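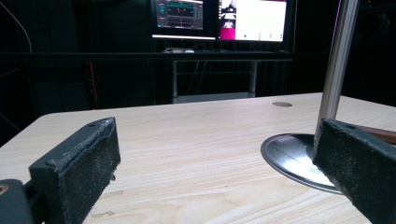 OPINION | ROBOTICS METHODS

Let the tool do the travelling

2024-04-26

I have changed my mind about where robot learning happens. For years I thought the robot was the expensive, precious thing, and everything else in the lab existed to keep it busy. Now I think the most useful object in our field may be a pair of gripper fingers on a handle, with a camera looking out between them, and a person holding the other end.

The method will be familiar to many readers by now. You give someone a hand-held gripper, they go and do an ordinary job with it, and the camera records the job from the gripper's own point of view. Later, a robot arm with matching fingers and a matching camera is trained on those recordings. The arm never has to be there while the teaching goes on. I came to this through the Donari project, where I've spent the past year on the data side, and I would like to argue for it properly, including the parts I'm still uneasy about.

Start with the old way. Teleoperation means sitting a person at a set of controls and having them drive the arm through a task, over and over, while the machine logs everything. It works. It is also slow and oddly tiring, a bit like writing your name with a pencil taped to a broom. You lose the small corrections your hand makes when something slips, and you lose them exactly where a robot most needs to learn them. Watch a person at the controls try to set a round metal base down flat on a tabletop and you will see what I mean. They hover. They second-guess. They put it down harder than they meant to, then back off, and all of that hesitation goes straight into the training set and comes out again in the robot.

Put the same person in front of the same table with the gripper in their hand and the hesitation mostly goes away. They can feel the weight through the handle. If the base touches on one side first, they feel that too, and they roll the wrist a little and it settles. It takes no skill that a ten-year-old doesn't have! That roll of the wrist is the thing I would most like a robot to know, and I could not tell you how to write it down.

So here is the result that won me over. In February we trained two policies on the same task, placing an upright stand where it was wanted on a bare table. One had teleoperated demonstrations and the other had hand-held ones, 100 of each. Then we ran both on the arm. I had expected the teleoperated set to win on home turf, given that it was collected on the very machine being tested. It didn't. The hand-held policy was steadier on the approach and much better at the last little bit, where metal meets wood. We had also collected its demonstrations in a fraction of the time, and the people who made them were still cheerful at the end, a measure I'd like to see in more papers.

One task in one lab is thin evidence, and I'd be annoyed with anyone who built a grand theory on it. But the team at Drodbridge, who work on kitchens and share almost none of our equipment, have told us they see the same pattern. I find that very exciting.

Why should it work so well? My favourite explanation is the view. A camera riding on the gripper sees the world in relation to the fingers, and for a lot of handling work that is the only relation that matters. The tabletop, the pole, the gap left between pad and metal – it is all there, close up, from the angle at which the decision gets made. Whatever is going on behind the table (monitors, cables, dark cloth) can change from day to day and the job stays the same. A fixed camera across the room has to learn what to ignore. A gripper camera still has to learn it, but the fingers are always in the same spot in the picture, and everything else can be judged against them.

Shiny things deserve a word of their own. A polished disc is a horrible object for a depth sensor, which tends to report holes and ghosts where the metal ought to be. In a plain colour picture it's full of rings and reflections that slide about as you move. I used to treat this as a nuisance to be sprayed with matte paint. Now I think we should be collecting more of it. People live among taps, pot lids and lamp bases, and a policy that has only ever met matte cubes is not ready for anyone's home.

Now for my worries. The first is wear. The pads on these fingers get scuffed, their edges fray, and pale specks of who knows what get stuck in the surface. A worn pad grips differently from a fresh one and it looks different on camera as well. If all your demonstrations come from tired pads and your robot wears new ones, you have quietly changed the task. At Donari we went through 3 sets before anyone thought to log which set was on the tool, and I still wince at the data we can't sort. Please write it down. A line in a notebook is enough.

The second worry is reach. A human arm can get into positions that a robot arm can't, and people holding a gripper will happily wander into them. Avside's filtering code throws out any demonstration the target arm could not physically follow, and it's good, but I would rather people learned the arm's limits before they started. Ten minutes moving the real arm by hand does wonders.

The third is tidiness. We clear the table, put a single stand on it, and call that a task. I understand the urge, and for a first comparison it is the right call. But the great gift of a hand-held tool is that it goes where the arm can't be wheeled, and a method that can travel shouldn't spend its whole life at one desk. I want the same stand placed on a wobbly card table, on a bench outdoors in hard sun, on a shelf with 7 other things on it.

That is where we're heading next. The tool goes out to the Shearer workshop before winter, with a box of spare pads and a notebook to keep track of them, and I've asked to carry it there myself.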